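Re: [flatware-list] The table, again

Melahat Sönmez wrote on Jun 22, 2024:
> Could whoever borrowed the table please say what state it's in? I lent
> it for folding clothes for the swap. I paid Elletti 617 for it in May
> and I would like to know if I can still see the wood.

Melahat, you can see quite a lot of the wood. You can also see cables and shirts. 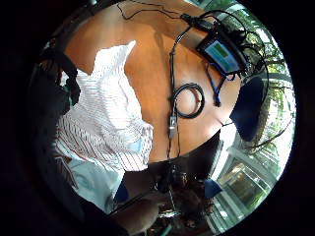
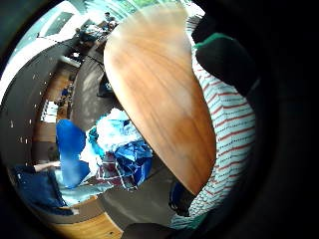
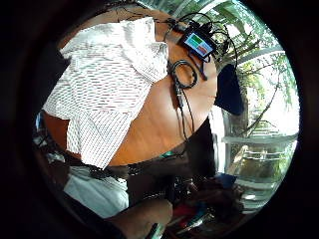
Table with cables, table with the clothes pile, table with striped cloth on it.

To take your worries in order. The grain is fine, in my opinion, and it's a very handsome orange-brown when the daylight gets at it. I have kept mugs off it. I can't speak for what Uzor did before I came downstairs.

The pile in the second one is the stuff for the swap, or a portion of it. The royal blue thing and the red, white and blue plaid are both spoken for, so please don't write to me about them. Anyone who wants the dark navy item in the heap at the lower left can have it, tag and all. We were promised over 100 pieces this year and I am beginning to believe it.

My method, as agreed at the last meeting: stripes in one stack, solids in another, plaid wherever plaid ends up. Stripes are winning. If you're sending more shirts, consider dots.

The cables are a separate matter. The black one got coiled, which I consider progress, and I'd like the rest done the same way before they migrate into somebody's sleeve. Does anyone have a spare box for them? Driramik used to sell a flat one with a lid for 15 and I regret not buying 2. A shoebox will do.

Still needed:
- hangers, any kind except wire
- a bag for the odd socks
- one person who can fold a fitted sheet and will do it in front of witnesses

You'll have the table back when the last shirt leaves it. I'll wipe it down with the Drurnosetti oil you left, following the note you taped to the bottle, both sides of the note.

Reading time: 2 min

Recent on this list
Fitted sheets: a request for calm
Re: Re: Who has the good iron
Swap drop-off, side door please
Found: one mitten, gray
Re: [flatware-list] Why are we called flatware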